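The tub and the little cups

A sceptic's guide to the tidy kitchen bench

By Diane Grewal

The email from Hägglund arrived in August with the subject line "Your bench is stealing your morning." I was standing at my bench when I read it. There was a mug on it, half a lemon and a letter from the council. I felt that my morning was more or less my own.

Still, I've been writing about kitchens long enough to know when a fad has legs, and the tub-and-cup method has been creeping up on us since last winter. The idea is simple. You buy a plain white tub, low enough to see into, and a set of small clear cups. Anything that used to roam the bench (garlic, twist ties, the four almonds left in the packet) goes into a cup. The cup goes into the tub. At the end of the day the tub goes into the cupboard and you're left with a clear surface, which the sellers like to call "a rested bench."

Hägglund will sell you a tub and cups together for 90 dollars. Skindari has a cheaper version, and Hatance has one with a bamboo lid that I wouldn't let near a dishwasher. All of them look rather like what you'd find at the discount shop beside the chemist, where I paid 20 dollars for mine and got change.

I do see the appeal. A clear cup in a white tub looks clean in a way that my old fruit bowl never did.

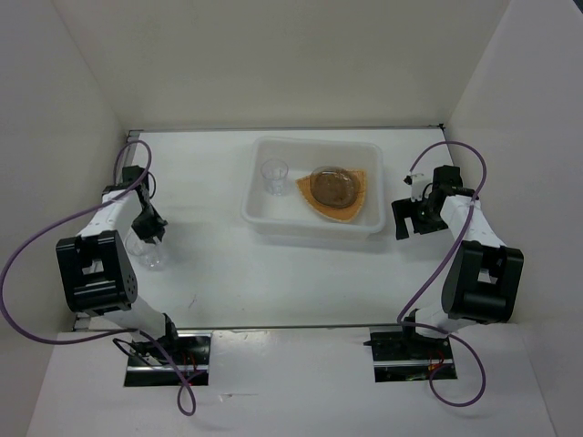 But looking clean is a fairly low bar for something that takes up that much cupboard. My bench isn't long. A tub parked in the middle of it uses up the very spot where I chop, so before I could make dinner I was moving the thing that was meant to save me moving things. I tried it to the left of the stove, where it caught the spatter. I tried it under the window and couldn't get the window open.

Then there are the cups. Clear plastic is lovely in a catalogue and a nuisance on a white surface, as anyone who has swept one onto the floor with an elbow will tell you. I did it twice in the first week, once with cumin seeds in it. We are still finding cumin.

The brochures go on a good deal about measuring. If your cups have markings on the side, the thinking goes, you can portion as you store, and you'll waste less. I kept this up for a few days. What I learned is that I don't want to know how many millilitres of sultanas I own, and that faint markings are hard to read before the first coffee. I went back to my old metal measuring cups, which live in a drawer and have a dent in one side from a walnut.

I'll give the method one thing. Having a place for small stuff did stop me losing it. I found the spare fridge bulb inside a day, when it would normally have taken a month and an argument. The rubber bands have stopped breeding behind the toaster. My neighbour came by to borrow some cloves and I handed them over without opening a single cupboard, feeling smug about it for the rest of the afternoon.

Whether you need a system for that is another matter. My grandmother had a biscuit tin.

There's also the question of depth. Deep tubs turn into bins. Mine had a layer at the bottom by the second week that I'd stopped looking at, and when I tipped it out I found a birthday candle, a dead battery and what I think was once a clove of garlic. A shallow tray is better. You can see straight across it and it won't hold enough to hide anything. If I were starting over I'd buy only the tray and skip whatever else the set came with, and I'd leave the bench on either side of it alone.

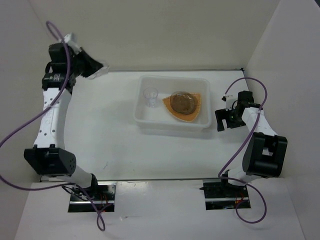
What I kept, and what went to the op shop

I kept 3 of the cups. One holds salt beside the stove, one has the rubber bands, and the last is in the bathroom with hair clips in it.

The tub lasted until I needed something to soak a jumper in. It's very good for that, I have to say, and it now lives in the laundry.

The Clakstead drawer dividers I bought in a weak moment, after reading that the drawer was "the bench's unconscious," went to the op shop in their wrapping. The woman on the till told me they get a lot of those.

Hägglund has since written again. They'd like me to try the pantry range.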